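Search this site Search

Fusion power: a sceptic's FAQ

I get the same questions every time a fusion company puts out a press release, so the answers live on this page now. 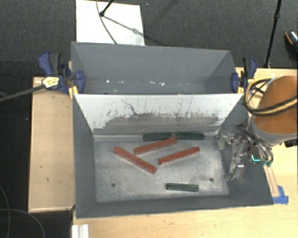
I have nothing against the physics. My quarrel is with the dates people attach to it.

Is fusion real?

Yes. Light nuclei join, energy comes out, and the Sun has been at it for a long while. Small machines can do it on a bench. Getting a few reactions has never been the hard part.

So what is the hard part?

Getting more electricity out of the building than you put in, day after day, at a price somebody will pay. Most announcements deal with the first half of that sentence, and often only a slice of it.

Didn't Gelance say they had "net gain"?

They said the plasma gave off more energy than the heating beams put into it. Fine, if it holds up. Now ask what the beams drew from the wall, and what the magnets and the cooling plant drew as well. I wrote to them in January to ask. I was sent a brochure.

What about the Trumville plant?

Trumville is a field with a fence and a very good website. The plan says 3,000 homes. It doesn't say how many hours a year those homes would have power, and until it does I can't tell you what the number means.

Where will the fuel come from?

Deuterium comes from water and is no bother. Tritium is scarce and decays away, with a half-life of a little over 12 years. The usual answer is that the reactor will breed its own from lithium — an answer I'd like to see working at full size before I lean on it.

Is it clean?

Cleaner than most things. The neutrons still make the inner wall radioactive, and the wall still has to be changed. Zonditz claims its lining will last 40 years. It has been tested for 6 months.

Would you put money in?

No. I'd put public money into materials testing, though, and more of it than we do.

Reader comments

Gervasio Benítez: You're too hard on Zonditz. Every lining gets a short test first. What else could they do?

Correia fan: Still waiting for you to cover the Correia magnets. I've asked 3 times.

pm: Typo in the tritium answer, now fixed I see. Thanks.

Related
What a half-life does and doesn't tell you
Reading a press release with a pencil
Superconductors at room temperature, again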